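Zillwood Residents' Help Pages
Household and Laundry > Folding and Storage

Folding mixed garments on a bed when no table is available

Asked by: Kinent Court resident
Posted 30 April 2025
Status: Answered (3 replies)

Question

I would be grateful for advice on folding and sorting clothes in a small bedroom. The unit has no table large enough for the purpose, and the ironing board was disposed of last year. All folding is therefore done on the bed, on top of the blanket, and the finished items are transferred to a chest of drawers in the hallway.

The difficulty is threefold. Firstly, jeans do not stay folded. I have several pairs with metal studs near the pockets, and when these are stacked the studs press into whatever is placed on top. Secondly, dark knitted and fleece garments pick up lint from the blanket, which is an older one with a fringed trim. Thirdly, the bed is against a radiator, and I am not certain whether folded items may be left beside it overnight during the heating season.

The drawers are 60 cm wide on the inside. I have read that jeans should be rolled, and I have also read that rolling damages the waistband. I would prefer a method that can be followed the same way each week.

Reply 1
Posted by: Salcombe Laundry Desk
Marked as the accepted answer

Thank you for your inquiry. The bed is an acceptable surface for folding, provided that it is made first and that the blanket is pulled flat. A soft surface does make it harder to produce a sharp crease, but a sharp crease is not required for clothing that is going into a drawer.

We recommend the following order of work.

Spread a clean cotton sheet or a large pillowcase over the part of the bed that will be used. This addresses the lint. Dark knits and fleece should touch the sheet only, and should be folded before any towels or light-colored items are brought into the room. Shake the sheet outdoors afterward and wash it with the bed linens.

Lay the jeans out flat with the back pockets facing up. Smooth the legs from the waistband downward with the palm of the hand. Fold one leg over the other so that the back pockets are on the outside, tuck in the point of the seat, and then fold the legs up toward the waistband in thirds. Two folds are sufficient for most adult sizes. If the bundle springs open, the denim was probably folded while the waistband was still twisted, and it should be opened out and smoothed again.

For pairs with studs, the simplest arrangement is to stand the folded bundles on edge in the drawer, side by side, so that nothing rests on the metal. Where bundles must be stacked, turn the studded side down and place that pair at the bottom. Knitwear should never be stored directly against studs or rivets. The loops catch, and the snag is generally not noticed until the garment is next worn.

A drawer of 60 cm will take one row of jeans on edge, with space left over for a row of knitwear folded into flat rectangles. Leave a little slack. A drawer that must be pushed shut will undo the folding within a few days.

With regard to the radiator, folded clothing may be left on the bed overnight if it is kept clear of the heater and cannot slide against it. Clothing should not be left on top of the radiator. Elastic waistbands and synthetic fleece are both affected by prolonged heat -- the elastic becomes brittle and the fleece loses its texture.

Items that feel cool to the touch after drying are often still damp in the seams. Denim should be checked at the waistband and at the pocket bags before it is put away.

Reply 2
Posted by: Peng

I roll mine and the waistbands are fine. Fold in half lengthwise, start from the ankles, finish at the waist. The person asking should try one pair of each and see.

As for the lint, a sticky roller is quicker than a sheet. They are sold in refills of 60 sheets and a refill lasts me through the winter.

Reply 3
Posted by: Kinent Housing Services, Tenant Information

The following is offered in addition to the accepted answer, which we consider sound.

Tenants in older units frequently ask about sorting as well as folding, and the two tasks are best kept together. It is suggested that garments be set out on the bed in small groups by type, with each group completed before the next is started. Placing a dark item on top of a patterned one is convenient while working, but the two should be separated before storage if the dark item is new or has not been washed several times. Dye may transfer where fabrics are pressed together, particularly if either is damp.

Blankets with fringe or tassels should be turned so that the fringe hangs clear of the working area. Studs and zipper pulls catch in loose fringe very easily.

Where a fan is used to air the room, it should be switched off before lightweight items are folded, and positioned so that its cord does not cross the floor between the bed and the door. Airing the room with a window open for a short period after the laundry has been brought in is beneficial in all seasons.

Tenants who would like a folding table may inquire at the Salcombe laundry room, where two are kept for loan. The tables are 62 cm high and fit beside a standard single bed. Loans are for one week and may be renewed in person. The laundry room will be closed for repainting during the first week of May, and tables must be returned before that date.

Jeans and a dark knit or fleece item set out on the bed for folding:
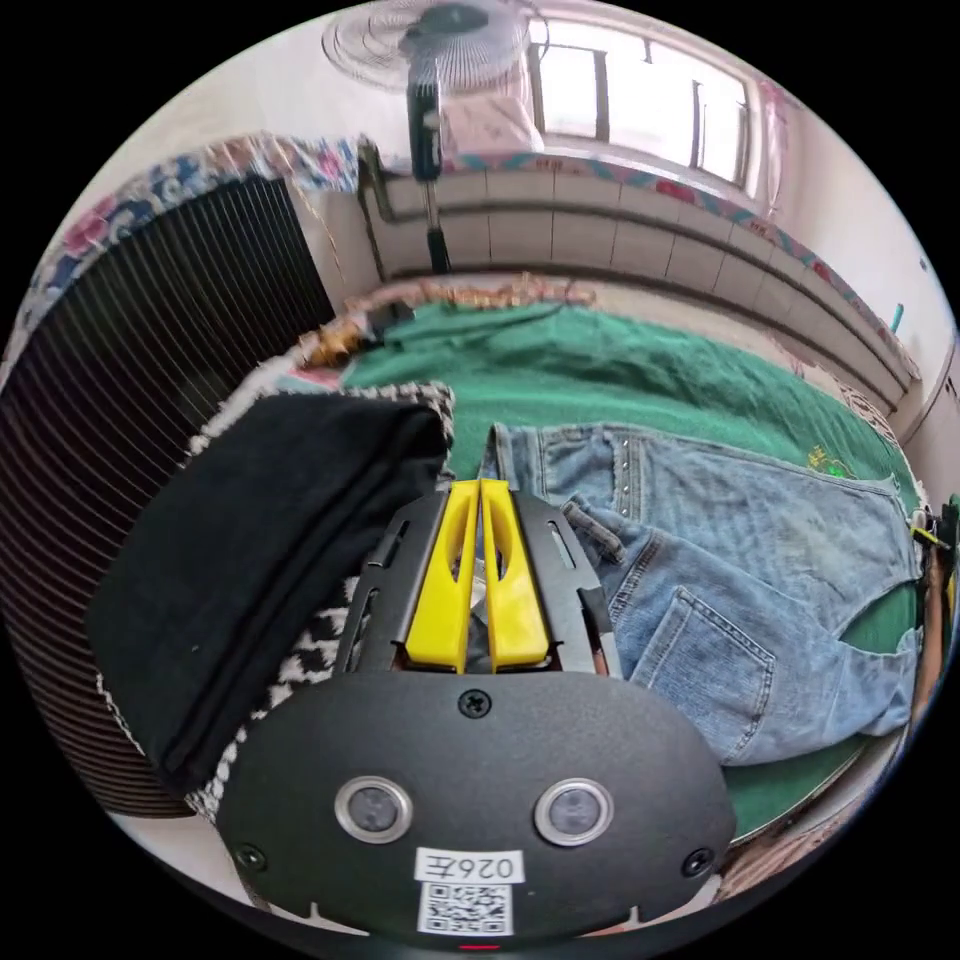
Peng wrote again to ask whether the loan tables could be reserved by telephone, and added that the sheet had been tried after all and did keep the lint off, although it slid toward the floor whenever a heavy pair of jeans was turned over. Tucking one edge under the mattress had helped with that.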